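Setting up the drinks point for the service robot: a guide for floor teams

This page is for floor teams at Matley who are getting a Luik unit in their staff kitchen. It covers how to lay out the counter, how to teach the unit where mugs go, and how the daily jobs change once it is running. It replaces the sheet sent out with the first units. Last updated 20th May.

Before you start

The Luik unit puts clean mugs back on the stands, brings a mug down when someone asks for one, and wipes the counter at the end of the day. It does not make drinks, and it does not handle kettles or anything with liquid in it. People still make their own tea and coffee.

You will need the tablet that came with the unit, the floor code (Matley head office is 3474) and a clear hour when the kitchen is not busy. Mid-morning is usually bad. Tell people the day before, and put the notice on the kitchen door.

Step 1: Choose the stands

Use stands that stay put when a mug is lifted off. Two kinds are approved. The first is a low rack with a tray base, where mugs rest upside down. The second is a mug tree with angled pegs, where they hang by the handle. Most floors use one of each. Wall hooks are not approved, as the unit cannot reach them safely over the counter edge.

Leave at least 50 mm between the two stands. Less than that and the unit will refuse some of the places on the facing sides, and the tablet will show them in grey.

Step 2: Set out the counter

Put both stands well back from the front edge. Load a few mugs and leave some places free, so that the unit learns what a full place and an empty place look like. Mix the colours if you can. Leave the everyday things on the counter as well. If you clear everything away for the set-up, the unit will stop and ask for help the first time it meets a milk carton. 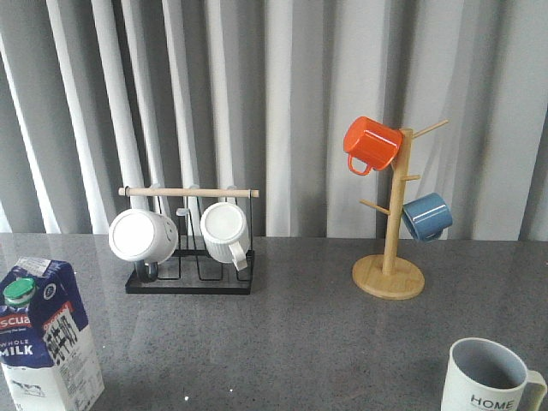
Rack on the left, tree on the right, both part loaded. Milk and a mug in use are left out at the front.

Mugs standing upright on the counter are treated as in use and will be left alone. Mugs on a stand are treated as clean. This is the one rule everybody on the floor has to know, so put it on the notice.

Step 3: Teach the places

Open Cikov on the tablet and choose New counter. Enter the floor code, then tap Find stands. When the outlines appear, check that each stand has been found and that the outline follows its base.

Next, tap each peg and each place on the rack in turn. Cikov will ask whether it is full or empty. Answer for every one, including pegs that are hidden inside a mug – these are the ones it gets wrong most often. When you have finished, tap Save and wait for the green tick.

Step 4: Run the practice set

Choose Practice. The unit will take mugs down and put them back 6 times at slow speed. Stay in the kitchen while it does this, and keep one hand near the stop button. If it touches a neighbouring mug, stop it, move that mug to another place and start the set again.

Ribbed mugs and mugs with small handles may need a second practice set. If a mug fails twice, mark it as Not handled. Its owner can go on using it but will have to put it away by hand.

Step 5: Switch to normal running

Choose Daily. The unit will now work between the hours set for your floor. It pauses whenever someone is at the counter and starts again when they step away.

What changes for staff

The kitchen rota goes down from two slots a day to one. The remaining slot is for emptying the dishwasher on to the side trolley, throwing out old milk and checking the tablet for messages. Time from the dropped slot goes back to the person's normal work, and team leads should not fill it with other kitchen jobs.

Cleaning staff keep their present hours. On floors where the unit wipes the counter, they have asked for the time to go on the sinks and fridges, and this has been agreed until the end of June. It will then be looked at again with them.

Some people do not like a machine handling their own mug. They can keep it at their desk or have it marked as Not handled – no reason needs to be given.

If something goes wrong

The unit stops with a mug in its grip: press stop, hold the mug from below, then choose Release.

A stand has been moved: slide it back, or repeat step 3. Small shifts are picked up without help.

A mug is broken: switch the unit off at the side before sweeping up. Report it through Drurkik under Kitchen, with the floor code. The counter log keeps the last 200 moves, so report it the same day.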